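# Wimari matchday programme index

A plain-text index of football programmes from the lower leagues, kept in one folder and added to whenever the post brings something good.
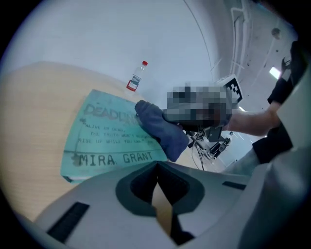 One reader, Shehu, wrote in to ask why a list of programmes should bother with friendlies at all, as half of them were a folded sheet run off that same morning and the teams were wrong by kick-off. Fair point, and the teams very often are wrong! But those folded sheets are the ones that vanish first, so they stay in, and if you'd sooner not see them you can filter on the `type` column and never meet one again.

## What's in the folder

- `programmes.csv` – the main list, one row per programme
- `grounds.csv` – 97 grounds, with old names where I know them
- `wants.txt` – things I'm still looking for (please do have a look)

The main list has almost 200 rows at the moment. The bulk of it came from two boxes bought from the Relteo programme fair in February, and the rest has trickled in by swaps, which I'd recommend to anybody, as you end up with all sorts you never knew you wanted.

## Columns

| Column | Meaning |
|---|---|
| `home`, `away` | Club names as printed on the cover, spelling mistakes and all |
| `season` | The season it started in |
| `type` | `league`, `cup` or `friendly` |
| `pages` | Counted with the cover, so a folded sheet is 4 |
| `price` | Cover price, left blank if it was free |
| `cond` | 1 (tatty) to 5 (as new) |

A word on `cond`, which I've changed my mind about more than once. Rusty staples knock off a point, and so does a team change written in biro, though I'm secretly rather fond of those.

## Known muddles

Sernen moved ground part-way through a season and carried on using up covers with the old one on the front. There are 22 rows affected and I've gone with where the match was played, with the printed ground in `notes`. Postponed games are listed under the original fixture if the programme was sold again for the replayed date.

No scans are included, only the list.

## Sending things in

Corrections are very welcome, even tiny ones. Please keep to 20 rows or fewer at a time, as I check each against the programme itself of an evening and I'm not quick. Use the same columns, save as CSV, and leave a blank where you aren't sure.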